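Trap survey notebook, Clirnwood Bay
September, entry started 5:40 am

Out before light, flat calm, fog till 8 or so. Plan was all the stations from the channel marker down to the Grulosden flats. Got to most. Skipped the two deepest, current too strong to hold the boat over them.

Traps pulled: 39. Soaked two nights each, except the north string which got three (weather, see last entry). Legal crabs 76, undersize 106, all back over the side. Undersize number is high again. Could be a good sign for next year or could be that the big ones are already fished out of there. Don't want to guess from one month.

Bait: half herring, half chicken necks. Herring traps did better on the south string, no difference on the north. Need to swap them next time so it's not just the bottom doing it.

Escape rings

Checked every ring with the gauge. 29 traps had rings that measured right. The rest were bent, fouled with barnacles or tied shut with old line. Tied shut is the one that bugs me. The Esness style ring (the molded one that snaps in) held its shape better than the bent wire. Want to switch all of our own traps to those before winter.

Rot cord: three traps had plain nylon where the cotton should be. Lost trap with nylon on the lid keeps fishing for years. Replaced with cotton on the boat, took maybe five minutes each, cold fingers.

Data sheets

Wet again. Pencil ok, the pen pages are mush. Copied what I could at the bench right after landing, before the numbers went out of my head. Station 11 depth is a guess now, marked with a ? on the sheet. Somebody please order more of the waterproof paper, not the cheap kind.

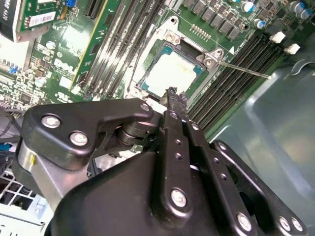
Ghost traps

Found four with no buoy, hooked them with the grapnel on the way home. Two had live crabs in them, one had a dead flounder and a lot of shell. Oldest looks like it's been down several seasons, mesh mostly gone on one side so at least it had quit working. Buoy numbers gone on all of them. Wrote down positions, left them on the dock for pickup.

Sachdeva drift model said lost gear should pile up on the east side of the ledge. All four of ours came off the west side. Small sample but that's the second trip in a row. Either the storm surge input is wrong or people are setting in places they dont report. Should rerun it with the August wind before anyone puts the map on the public page.

Talked to a couple rec boats at the ramp. Most didn't know the ring rule had changed. One had the old rule card from the tackle shop. New cards need to go out, and in big print.
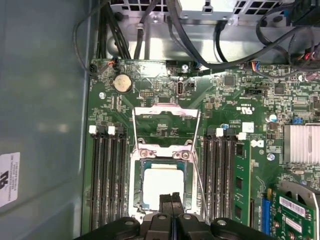 Lids are the next thing to sort out. Over half the ghost traps we've pulled this year had the lid hook still tight, so the cord never got its chance to let go. Want a hinge that falls open by its own weight once the cotton rots, with the hook tied off only by the cord. The processor socket shown here has a hinged metal plate with a window cut in it and a thin wire lever along the side, and a lid laid out that way would be easy to bend up from stainless scrap. Plate swings up, wire lies alongside, cotton loop holds the wire down. Cord goes, wire lets go. Try two on the test traps, leave them off the dock where they can be checked at low tide.

To do before next trip:
- cotton cord, whole spool
- new gauge, the old one is worn on one side
- swap bait between strings
- fix bilge switch (again)
- recieve the rest of the buoy tags, call if not here

Back at the ramp 1:15 pm. Fuel a little under half.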